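Home | Issues | Authors | Search | Log in

3.2 Soft surfaces: cups left on beds

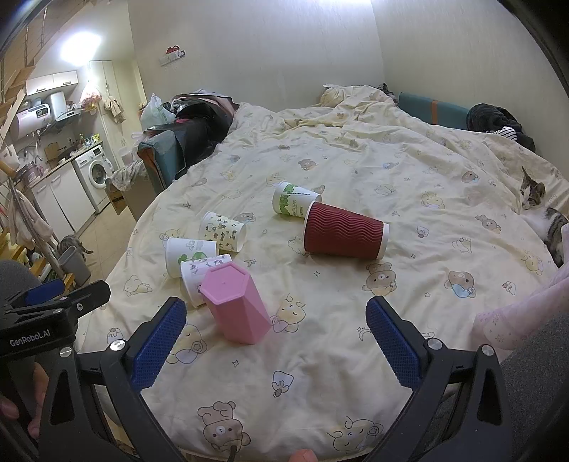 Figure 4. Cups on a made-up bed, children's print duvet. Paper and plastic mixed.

Kitchen counters and desks were covered in 3.1. Beds get their own section, as they behaved differently in the diaries and nearly got dropped from the coding scheme (Koivisto argued to keep them, rightly). The household sample is the same as before, 49 homes in Trirnby and Clavurness, diary entries logged by whoever did the picking up. Total entries 1425. Bed entries, 100.

Two things stand out. First, cups on beds are rarely upright. A duvet has no flat spot, a light paper cup goes over with the smallest pull on the cover and ends up on its side. Figure 4 is typical of the type: white and cream paper cups with printed graphics, one of them on its side with the mouth facing left, another facing right, and a pink hexagonal plastic one tilted bottom up. Second, mixed materials. Paper and plastic were logged together more often on beds then on any other surface. We did not expect this.

Pattern matters too. Busy bedding was named again and again as a reason for missed items. The duvet in the figure has bears, bunnies, stars and moons on pale yellow; small doodles on a cup are easy to lose against that kind of print. Plain covers, fewer complaints. We have no measure of this beyond the free-text notes, so treat as a lead only.

Sorting order. Most diary keepers stacked first, sorted later. Paper inside paper, plastic on the outside or carried in the other hand. Jasińska's coding splits this into "nest" and "gather"; the split held up on recoding except for odd shapes. A faceted cup will not nest well with a round one and tended to be carried alone. Rumpled bedding slowed things down again, with cups sliding into folds near the pillows and found only when the bed was made. Several keepers simply lifted the duvet by one side and let everything roll to the middle. Coded as "gather", with a note.

Smooth vs. rumpled is recorded per bed, not per cup. This is a weakness. One bed can be both, as in Figure 4, smooth toward the near side and bunched at the head. Per-cup coding is planned for the November round.

Floors and sofas: see 3.3.

Related items
Heo and Griffiths, Where the mugs go: shared kitchens in Brosonden
Kolev, Laundry day as a sorting task
Janevski working notes, Surface codes, revised

Contact the editors | Copyright the authors, April 2026 | Back to top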